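Do speed limits matter if the arm only exists in simulation?

Meifang Li, June 2020
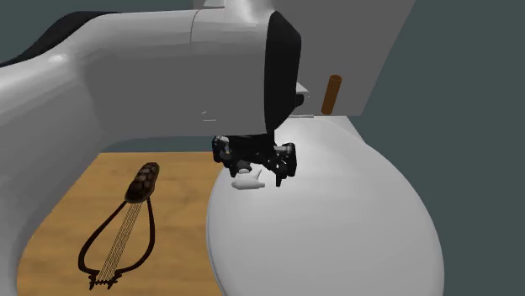

Our house rules say slow down near the work surface and keep clear of anything not being picked. Do I enforce that in sim, or is it theater?

Chaiwat Siriwan
Enforce it. Policies learn whatever you let slide – ours learned to shove. We cap approach speed and log every contact, all 1000 runs.

Tín Phí
Nothing breaks in sim. Go nuts.

Lingyun Cai
Tín is half right. Skip the fencing rules, keep the force and speed limits, and write down which 3 you waived. In October you won't remember.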